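Penny slots, a bad sandwich and the long drive home

October, very late, should be asleep
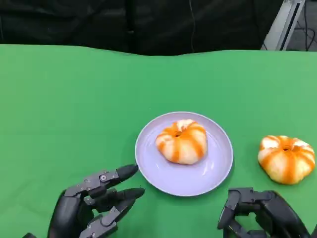
So I finally went back to the Dahlgren, after swearing in the spring that I was done with it because of what they did to the coffee. I took 100 dollars in an envelope, the way I always do, and left my bank card in the glove compartment under the napkins. That's my whole system. When the envelope is empty I go and find something to eat and then I drive home, and if there's anything left in it at the end it goes toward the new tires.

I got there a little after four in the afternoon, which is a lovely time to go. The lunch people have wandered off, the evening people are still at home doing their hair, and you can sit wherever you like. They've moved everything around again! The old three-reel machines used to be in a row by the restrooms and now they're split up all over, two near the cashier and the rest back by the buffet, where it smells like gravy. I walked two full laps before I found a seat I liked.

I started on Zostum, the one with the volcano. I've played it maybe a dozen times and I still don't understand the bonus. There are these little stone heads, and if you get enough of them the screen shakes and a drum starts up, and then sometimes you win forty cents and sometimes you get a decent amount of money, and I couldn't tell you why. I read the help pages once, all of them, and came away knowing less than before. It gave me two bonuses pretty quickly and then went completely dead on me. I stayed longer than I should have because the chair was comfortable. (It really was. It had one of those backs that tips a little.)

After that I tried Nandness, which is new, or at least new to me. It's all about a bakery. You match pies and rolling pins, and the wild is a cat in a chef's hat. I know how that sounds. It has 5 reels and the spins are slow, and I like slow, I don't want the thing finished with my money before I've got my sweater off. Minimum bet was fine too. I put it on the lowest setting and just sat there with my ginger ale watching pies go by for the better part of an hour, and I was up a little, then down a little, then up again. The music is this accordion waltz and it has been in my head ever since. I hummed it in the car. I hummed it brushing my teeth.

Then the good part. I had 5 dollars left that I'd decided were the last 5 dollars for that machine, and I'd already picked up my purse and had the strap over my shoulder, and the cat came up on the first three reels. Free spins! And they kept adding more free spins, and the pies were all turning gold, and the accordion went twice as fast. A woman two seats over leaned across to watch and kept patting my arm every time something landed. When it was finally done it had paid 216 dollars. I said "oh my goodness" out loud like somebody's grandmother. Then I cashed out right away, before I could have any ideas, and took the ticket to the machine with both hands.

I did have one idea, I admit. I put twenty into Horau on the way to the food court, because it was right there and the seat was open and I was feeling clever. Gone in no time. I never liked that game. It's all fish, and the fish have teeth, and it makes a sort of gulping noise when you lose, which I think is rude. So that was my lesson for the evening and it only cost a twenty, fine.

The sandwich was terrible, by the way. Turkey club, and the bacon bent. I ate most of it anyway because I'd skipped lunch, and I had a slice of lemon pie that was so much better than it needed to be that I'm thinking about going back just for that. The coffee is still bad. They've got these new machines with a touch screen and nine kinds of coffee, and I'm fairly sure it's the same one nine times.

I drove home with the window down a crack to stay awake. There was construction past the bridge again, one lane, and I sat behind a truck full of pumpkins for ages. Didn't mind it. I had the envelope in my coat pocket and kept putting my hand on it at the red lights.

Tomorrow I'm calling the tire place before I can talk myself into anything else. Also need to get milk, and return that lamp, and find out what's dripping under the kitchen sink. I put a mixing bowl under it for tonight.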